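A Place to Pray on the Third Floor

When Shoshana Marchetti started as chaplain at Notlow Medical Center, the interfaith room was a converted supply office with a cross on one wall and no window. Muslim staff prayed in a stairwell. A Jewish family sitting with a dying father asked her where they might say psalms together, and she sent them to her own office and waited in the hall.

"I had a key and a chair and that was the whole department," she says.

The right to practice a religion is written into law in every state, but the law has little to say about floor plans. Hospitals must make reasonable room for the beliefs of patients and staff. What counts as reasonable is usually settled building by building, by people who have other jobs to do.

At Notlow, the question came up because of shift work. Arlo Mahmoud, a respiratory therapist, asked his supervisor in writing for two short breaks during his 12-hour shift, at times that move through the year with the sun. The first answer was no. The second, after he spoke with human resources, was that he could go if the unit was covered. He still had nowhere to go except the stairwell.

Marchetti took his letter and put it with others she had been keeping. There were requests from Buddhist patients who wanted a quiet floor to sit on, from Pentecostal families who wanted to sing, and from a Sikh nurse who had been told twice that her bracelet was jewelry.
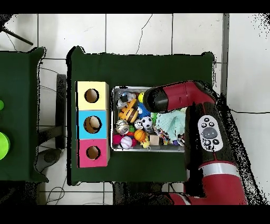 The hospital employs 3,753 people across its main building and clinics. Trinity Iwasaki, who runs employee relations, sent all of them a short survey on religious needs at work. She got 600 replies. Of those, 252 said they had skipped a prayer, a fast or a holy day because they did not want to ask a manager for help.

"Most of them had never been refused anything," Iwasaki says. "They had looked at the schedule and decided it wasn't worth the trouble. We had no record of any of it."

The new room opened last May. It has movable chairs, a place to wash, shelves for books and a cabinet for prayer rugs. The cross is kept in the cabinet too and comes out for Christian services. That decision drew complaints. Fitzgerald Kincaid, a retired Methodist pastor who visits patients every week, wrote to the hospital president to say that a room for everyone could end up belonging to no one.

He has softened a little since then, though he has not changed his mind. "I pray in there and I'm glad of it," he says. "But I do miss walking in and seeing the cross. I think it's fair to say so."

Marchetti thinks it is fair too. She keeps a notebook by the door for comments, and his are in it, signed.

Some disputes remain. Singing carries into the next ward, so it is limited to the afternoon. Managers now have a written guide for handling schedule requests, but Mahmoud says it depends on who is in charge that night. On busy shifts he still prays late - and sometimes he still uses the stairwell, which is closer.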